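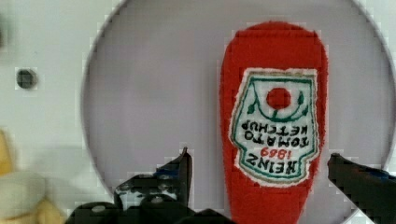

Pellico Opens Ana Gripper Test Bench to Outside Hardware

AGYEMAN, February. Pellico today said its Ana test bench will accept two-finger grippers, wrist cameras and arm controllers from other makers. The bench has been used in house to compare parts on pick-and-place work with soft and light household items.

Each trial uses a fixed task list. The arm handles plush food, dishes and small toys on a white table, and the same list is then repeated with the next gripper or controller. Only one part is changed between runs.

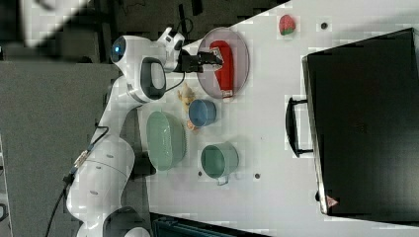

Arm with two-finger gripper over an oval plate on the Ana bench.

Pellico has logged 1268 trials to date, with 4 grippers and 2 controllers. The first comparison covers the Flultska controller and the Pellico reference unit. Results are reported per item, with separate counts for missed grasps, drops and stops by the operator.
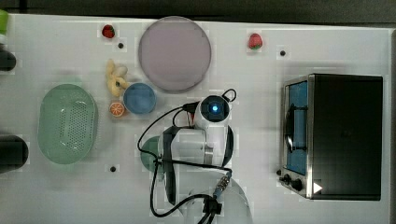 Layouts are mixed on purpose. Flat plates, deep bowls and soft items share the work area, and the gripper has to reach a target without moving what is next to it. A run in which a neighboring item is moved is marked as a partial pass.

Views from overhead, from the side and from the wrist are stored with joint positions and finger opening. 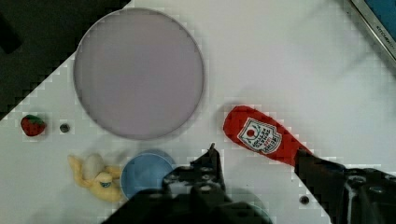 Wrist views are scored on their own. The score covers how much of the target the fingers hide during approach and whether its outline can still be found at the compression level in use. A set of 109 approaches is held back for this purpose and is not used for tuning.

Makers may apply through the Pellico test desk in Agyeman. Mounting drawings and the task list are sent on request. Hardware must ship with its own power supply and cables.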